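Cell rules before cell speed: how Kolura writes its working practice

By the technical desk, 24/11/2022
12 shares | 3 comments

Kolura runs two-arm manipulation cells in which cloth handling is one of the regular tasks. The company's safety and procedures lead agreed to be interviewed on the condition that the job title be used in place of a name. The subject was the internal rulebook, which has 36 clauses and is kept at the cell in printed form.
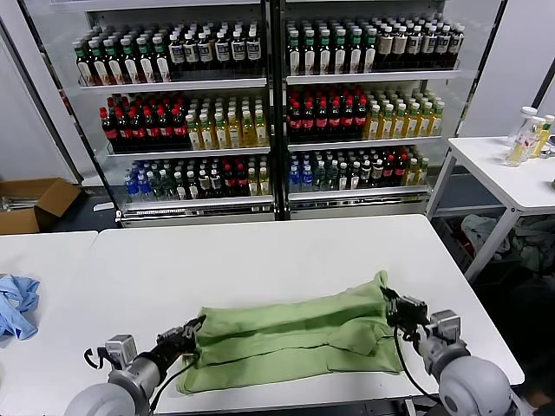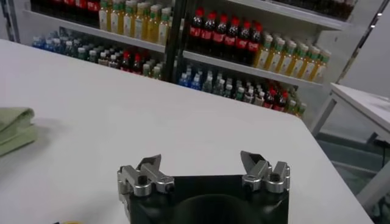
"A cell like this gets treated as a lab bench until somebody writes down that it is a machine," the lead said. "The first clause says it is a machine. Everything else follows from that."

The rulebook separates three states: isolated, enabled and running. In the isolated state the arms have no drive power and anyone trained on the cell may reach over the table. In the enabled state the arms hold position and can move on command, and hands stay off the work surface unless the operator has called the state aloud and received an answer. The running state has its own page.

Asked why a spoken call was kept when the controller already shows the state on a screen, the lead described it as a matter of where people look. "The screen is correct. The person folding the next cloth is looking at the cloth. I need the information to reach that person, and a voice does it."

Speed limits took the longest to settle. An early draft, written with the integrator Stekisex, set one ceiling for all motion. The present version has two. Free motion above the table is capped at 351 millimeters per second. Any motion within a hand's width of the surface is capped at 30. The second number drew complaints from the people who write the folding routines, and it was kept.

"Fabric is soft and the table is not," the lead said. "People relax around a towel. They will put a hand down to smooth a corner without thinking of it as entering the workspace. The low ceiling is written for that hand."

The rulebook also treats cables as a hazard in their own right. Any cable that moves with an arm has to be checked through the full range of the routine before the first cycle of a shift, at reduced speed, with one person watching the cable and nothing else. A cable that catches on fabric is recorded as a stop, even if the arm did not halt. The lead was firm on the wording. "If we only record halts, we learn what the controller noticed. I would like to know what it missed."

Fingertips are inspected at the same time. Bolts are checked with a driver - not by eye - and the person who checks them signs for the pair. A fingertip that has been changed voids the previous calibration, and the routine may not be resumed from the middle.

Between January and May the cell log gathered 414 entries. Most concerned the fabric: a corner dropped, a layer picked up together with the one beneath it, a cloth left outside the area the routine expects. The rulebook asks for the same four fields every time, which are the state of the cell, the step, what was seen, and who cleared it. Free comments are allowed after the fourth field. The lead reads them all and admitted that a good number are about the coffee.

Kolura shares the document with its sister site at Contreras, where the cells are built differently. The two sites do not try to keep identical text. Clauses on states, calls and logging are common to both. Clauses on speeds and distances are local and have to be justified by measurement at the site that uses them. "Copying a number from another building is the habit I most want to break," the lead said. "A number without its measurement is a rumor."

Asked about published standards, the lead said the rulebook sits underneath them and is no replacement for a proper risk assessment. Its purpose is narrower. It tells a person standing next to the table what may be done in the next minute, and by whom.

The next revision, which goes by the working name Calus, will deal with handover between shifts. At present the outgoing operator may leave the cell enabled if the incoming one is at the table. The draft removes that permission. The cell would be isolated at every handover and brought back up by the person taking over, who repeats the cable check from the start.

"It adds minutes," the lead said. "I have been asked for a shorter version of the check, and I have said no to that twice." The draft is open for comment at both sites - the handover page has drawn the most so far.

Last updated 24 hours after first posting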